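3.2 Fabric handling and wash protocol

Swatches were cut from the bolt with the grain running lengthwise, edges overlocked in polyester thread. Cutting was done by one person (M. Arumugam) on one table, to keep the cutting error down. Three suppliers: Altberg, Naidu, Salard. All three sell the cloth as mid-weight, plain weave, ready for garment use. Supplier data sheets were not used for anything except the fiber content, as the shrinkage values on them are given without a method.

In total 374 swatches went into the study. Each was marked with a laundry pen at the corners of an inner square and measured flat, no tension, after a night in the conditioning room. Same ruler throughout. Swatches with a visible weaving fault inside the square were thrown out before marking and replaced from the same bolt.

Washing followed the household setting, not the industrial one. Warm cycle, powder detergent without softener, half load made up with plain cotton ballast. Line dried indoors. We ran 7 cycles per swatch, with a measurement after the first, third and last. Tumble drying was left out; see Section 5 for why this matters to the reading of the results.

Figure 4. Gray swatch, held near the lower corner.

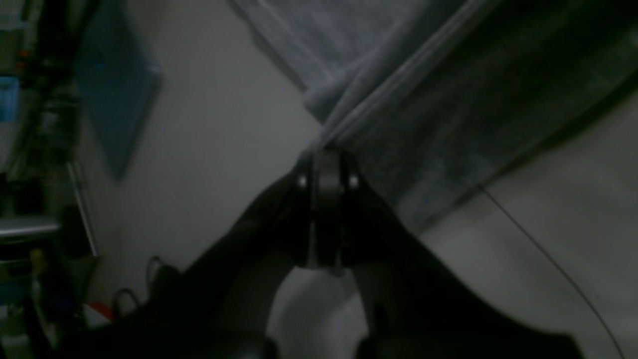

Measuring after the first cycle was slower than planned. Swatches come off the line with a slight curl at the overlocked edge and the curl pulls the corner marks inward, so a swatch read too soon looks more shrunken than it is. We let them rest flat under a sheet of glass, then took the glass off and waited again before reading. Ironing would of been quicker but it stretches the plain weave along the warp, and the amount depends on who is holding the iron.

3.3 Color reading

Color was read in the center of the marked square, front face only, in the same light booth. Gray cloth turned out to be the hardest of the shades. Small losses of dye show up as a shift toward blue or brown before any real fading can be seen, and the gray scale cards do not deal well with this. Two readers scored each swatch without seeing the supplier code. Where they differed by more than half a grade a third reading was taken and the middle value kept. Readers worked in the morning only, and took a break between trays.

Eleven swatches were lost at this stage, all from the same tray, after the codes washed off. They are left out of the color results but kept in the pooled shrinkage figures, where the supplier code is not needed.

3.4 Abrasion

Abrasion was run on washed swatches only. Standard rubbing head, wool abradant, stopped at 3,000 rubs or at the first broken yarn, whichever came first. The abradant was changed for every swatch. Pilling was graded by eye against the photo set supplied with the machine, Salard cloth first, then Naidu, then Altberg. The order was not randomized, which we should have done. Any drift in the graders' eye over the day would land on the Altberg samples, and the differnce reported for that cloth in Table 6 should be read with this in mind.

Room conditions were logged during abrasion but not controlled. The log has a gap in March, when the sensor battery ran out over a break. Swatches run in that gap were checked against later ones from the same bolts and kept in.

3.5 Data treatment

Shrinkage is given as percent change from the unwashed length, warp and weft apart. No rounding before averaging. Means are by bolt, then by supplier, so that a supplier with more bolts does not get extra weight. For the mixed model we used the layout from the earlier Skinerach trial, with bolt as a random term and wash cycle as a fixed one. Residuals were checked by plotting; the weft values have a longer tail on the low side and were left untransformed.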